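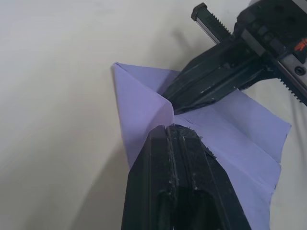
Gripper closed on a folded sheet of lavender paper

Can a robot arm fold paper yet, or should we carry on by hand?

Posted by Kamrul Wickramasinghe, 29 Nov 2023

I help run a small card and gift wrap workshop in Netthorpe. We make folded paper pieces that go on the front of boxes: little tents, fans and a few simple animals. Every one is done by hand at the moment, and the last order from a shop in Skelimby was for 1572 of them. It took 15 evenings and my thumbs are not what they were.

My nephew thinks a small two-finger arm could do most of it. He says they are already being taught to fold towels and that paper must be easier because it stays where you put it. I am not so sure. Paper remembers every mistake. If a crease goes in the wrong place you can't iron it out, and customers notice.

What I would like to know is whether anyone has seen one do this in a working shop, as opposed to a video with music over it. We use coloured paper, mostly lavender and pale green, ordinary weight. The simplest piece has two folds. I can live with slow if I can leave it running. I would also like to know if it marks the paper, as our lighter colours show every smudge.

I don't mind spending some money but it would have to do other jobs as well, such as putting cards in envelopes.

Lakmal Mollah

I work in print finishing, so take this as coming from that side. There are two separate things here and people mix them up.

The first is folding sheets flat, in straight lines, thousands of times. Machines have done this for a very long time. A second-hand folding machine will get through your two-fold piece faster than you can stack the output, provided it is a flat fold. You set the plates, run some waste through, adjust, and off you go. There is no arm involved.

The second is anything where the paper has to stand up, or where one fold is tucked behind another. This is where arms come in, and they are not ready for your kind of order. Look at the picture at the top of your post. There is a sharp raised point with a good crease down it, and next to it the sheet opens out flatter, with small wrinkles in it and an edge that isn't clean. The fingers have hold of a narrow strip in the middle. A person making the same shape would have the flat of one hand on the sheet and run a thumbnail along the fold. Two fingers can pinch very well but they can't pinch and smooth in one go, and a pinch is a poor way to make a long straight crease.

Towels are the easier job, to answer your nephew. A towel that is folded a little crooked can be picked up and folded again.

On marking, look at the finger tips before you look at anything else. The near one in your picture is chipped and scuffed, with frayed bits on it. I would not want that on a pale sheet I was going to sell. Soft pads can be fitted to a lot of grippers, but they wear as well, so ask what a set costs and how long it lasts.

If it were my shop I would score the sheets first. A scored line tells the paper where to bend and saves your thumbs more than you would think. Then fold by hand as now. A hand-cranked scoring machine takes up no more room than a bread bin.

Brock Carrier

no, not worth it. I looked into one for packing at Marikar and gave up. The arm itself isn't the dear part, it's the time you spend on it. Buy a bone folder.

Debashish Fakir

I would go along with most of what Lakmal says but I'm a bit more hopeful on the envelope question. I teach evening classes at Skukbridge and we have had an arm putting single cards into open envelopes. The envelopes sit in a holder with the flaps already back. In our last run it did 18 in a row and then pushed the next card down the outside of the envelope, and carried on as if nothing had happened. So it can be left for a short while, but I wouldn't go home.

We tried folding as well. One fold across a square sheet, with a straight edge clamped down for it to fold against, came out well enough to use. The second fold was always the trouble. By then the first one had sprung open a little and the sheet wasn't lying where the arm expected it. A weight on the first fold helped.

If you do go and see one, take your own paper with you. Whoever is showing it will have picked a sheet that behaves. Take the pale green too, and ask them to do both folds while you stand there.

Kamrul Wickramasinghe

Thank you all. I have asked for a price on a scoring machine and will leave the arm for now. Lakmal, does the score line show on the outside of the fold with coloured paper, or only if it is pressed too hard?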